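Fantasias que aguentam a festa inteira: a costureira-chefe da Bodura fala de tecidos, prazos e caudas de dragão
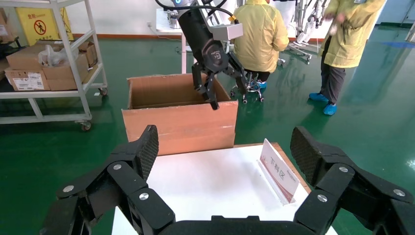 Tampo branco com borda castanha.

A Bodura faz fantasias para adultos e crianças, vendidas sobretudo em lojas de artigos para festas. A responsável pela confecção, que pediu para ser tratada apenas pelo cargo, recebeu-nos entre duas provas. Começou pelo dragão, o modelo mais vendido da casa.

"A cauda foi o que deu mais trabalho", conta. "Na primeira versão pesava tanto que puxava as calças para baixo. Passamos o enchimento para a parte de cima e pusemos um cinto interno, escondido na costura."

O dragão já vai na terceira versão. No ano passado saíram 3.828 peças, quase todas entre setembro e o Carnaval. O tecido vem da Serton, a mesma fornecedora desde o início. "Experimentamos outro veludo, mais barato, e largava pelo na máquina. Voltamos atrás no mesmo mês."

Sobre os tamanhos, admite que a tabela antiga era má. Os adultos altos ficavam com as pernas curtas e reclamavam, com razão. Agora os macacões têm uma bainha dobrada que se pode soltar — basta descoser uma linha.

As máscaras são feitas fora, na Skornier. A costureira-chefe preferia tê-las em casa, mas a oficina não tem espaço para os moldes. "Mandamos as medidas e eles devolvem uma prova. Às vezes os olhos vêm muito juntos e a pessoa não vê os degraus. Essas não passam."

E a lavagem? "À mão, ou na máquina a 30 graus, do avesso. Nada de secadora. As asas tiram-se antes, têm colchetes para isso."

A próxima coleção, com o nome Doucet, terá aves: uma coruja, um pavão e uma galinha que começou como brincadeira na oficina. O pavão ainda não tem preço. Só a cauda leva 100 penas de feltro, cosidas uma a uma.

"A galinha está pronta", diz. "Falta decidir a cor das meias."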